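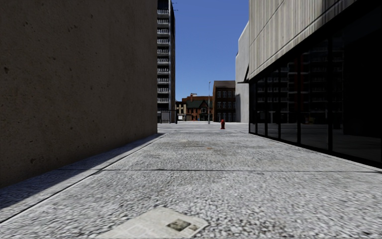 Street level in the city map, daytime.

Skasuven Summer Playtest: Your Questions

Hello, and thank you so much for all the messages! The playtest opens in July, and our small team at Brikico has been reading everything that comes in, usually over lunch. We've gathered up the things people ask most and tried to answer them properly. If yours is missing, scroll to the bottom for how to reach us.

What kind of game is Skasuven?
It's an online courier game set in one big city. You pick up parcels, you work out a route, and you try to get there before the other crews do. Each match has 10 crews of two, so bring a friend if you can. If you can't, we'll pair you with somebody who's also waiting, and you can ask to stay together afterward if the two of you get along (lots of people do!).

Do I have to pay for the playtest?
No, it's free from start to finish, and we won't ask for a card when you sign up. There's a shop button in the main menu, but it's switched off for now and pressing it just plays a little sound.

What will my computer need?
A fairly ordinary desktop or laptop should be fine, as long as you have 100 GB of free space while the game installs. A good part of that gets handed back to you once the files are unpacked. Please update your graphics driver first. We know everyone says that, but it clears up most of the crash reports we get.
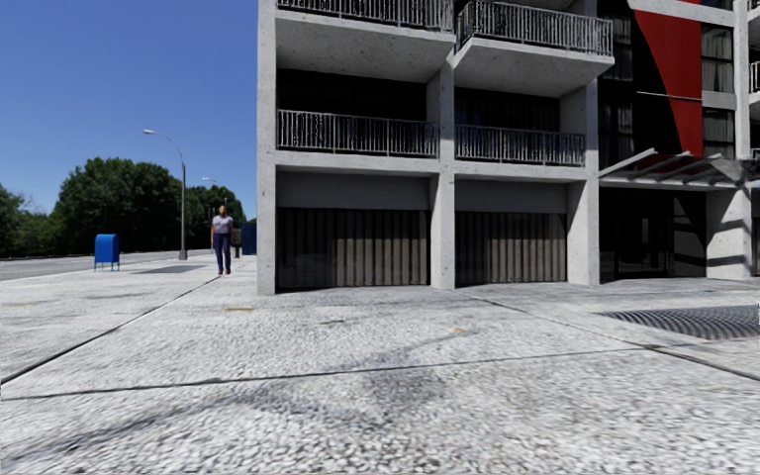

Shu-fen Chu wrote in to ask whether crews would be allowed to swap parcels halfway through a run, the way they could in the winter build, and said she'd miss it terribly if it was gone. It's staying, Shu-fen! You'll both need to be standing still, and the swap takes a moment longer than it used to, which should put an end to those mid-sprint handoffs that were driving the other crews up the wall.

Will my progress carry over?
Some of it will. Your name, your friends list and any jackets you unlock are kept. Rank and money go back to zero when the playtest closes, so please don't lose sleep over the leaderboard. Everyone who finishes the tutorial also gets the Mottram badge, and that one is yours for good.
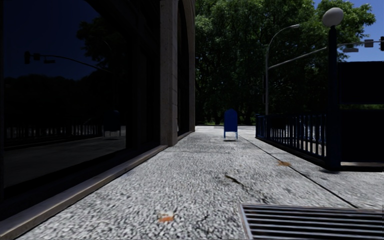
The long sidewalk stretch.

How do I change the controls?
Open Settings, then Input, and click on whatever you'd like to change. Controllers work too, though you'll have to restart the game after plugging one in. We're working on that. Left-handed players can flip the whole layout with a single switch at the top of the page, and the route planner flips along with it.

Can I stream it or post videos?
Please do! There's no secrecy agreement this time, so stream as much as you like, and feel free to grumble out loud about anything that bothers you. We do watch, and we take notes.

Why was I dropped from my match?
Usually it's the connection check, which is a bit strict at the moment. If you see error 126, close the game completely, wait a minute or so and sign in again. Your crew spot is held for you during that time, and your partner can carry on alone until you're back.

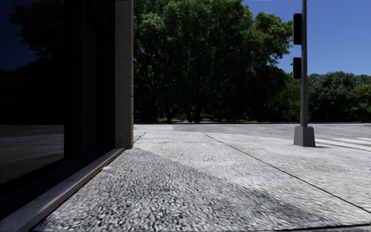
Hok-lam Chien says the hold ran out on him twice in one evening and he'd happily wait in the lobby longer if it meant keeping his partner. That's a fair point, and we've made the hold longer for July. If it still catches you out, send us the time of the match and we'll look it up.

How do I get in touch?
Use the Feedback button in the pause menu, or post on the Skasuven board, where Yi-chun Liao and Kam-wah Shih answer most days until 6 p.m. Screenshots help a great deal, and so does telling us which district you were in. Bug reports can be written in English or Chinese.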